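Opinion | Automation
Last updated September 3, 2023

Stop choosing grippers by their success rate

Every gripper comparison I have read this year ends the same way. There is a table, there is a percentage for each hand, and the highest percentage wins. I have written two of these reports myself, and I now think the table is the least useful page in them.

Our group in Kordale spent June comparing a plain two-finger hand with a linkage gripper, in simulation, before spending money on either. Nele Lambrechts set up the runs: 1,000 attempts for each hand, same arm, same objects. The two-finger hand succeeded 613 times and the linkage gripper 363 times. On the table, that settles it.

Nabil Majali wanted to stop there and order the two-finger hand. I asked for a week to go through the failures, and I'm glad I got it. A large share of what we had logged as failures were grasps that held well enough but touched a part we had marked as off limits. Our scoring treated those the same as a hand closing on air. A buyer who packs hardware in bags would not care about the first kind of failure. A museum would care about almost nothing else.

The objects matter more than the hands, and most comparisons use poor ones. Blocks, cans and balls tell you whether the fingers close. They say very little about reaching into something with thin posts and a wheel on it, where there may be one good place to hold and twenty bad ones.
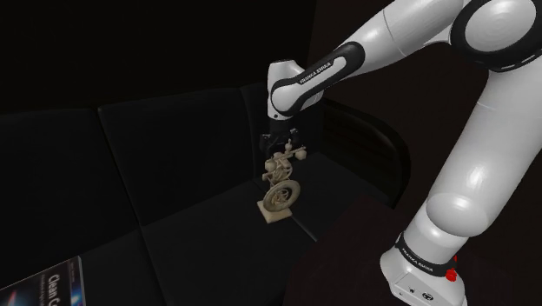

Simulated arm over the figurine on the couch.
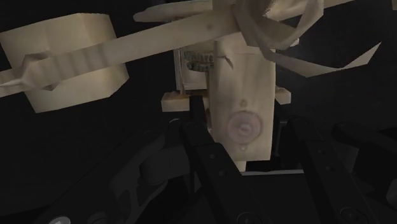 Gareth Birkett, who runs a packing line in Cuvville, told me this is all too fussy. His view is that a number lets him compare two quotes in five minutes, and a folder of failed grasps does not. He has a point. Somebody has to sign the order, and that person does not have a week to spend on logs. But he also told me he replaced the hands on one station twice, and both times the new ones had scored better on paper.

I have heard a second objection, from Jihad Qaisi, that simulation is the wrong place to learn any of this. Contact is hard to model, friction is mostly a guess, and a simulated part never chips. I agree with all of that, and I would not buy a hand on simulated results alone. What simulation does well is let you look. You can put the camera under the part, next to the fingers, and see what the hand is close to. On a real bench that view is usually blocked by the hand itself – or by the table.

So I would ask for three changes. Report failures by type, even if there are only two types. Publish the object list with the score, on the same page. And include at least one close view for each hand, from a position where a reader can judge the clearance.

None of this costs much. Nele added the failure types to our scoring script in an afternoon. We still haven't ordered a hand, and Nabil reminds me of that most mornings. The linkage gripper is back on the list for one of our two jobs, and we will rerun both hands with the new scoring before anyone signs.

Filed under: Robotics, Grippers, Testing
14 comments | 37 shares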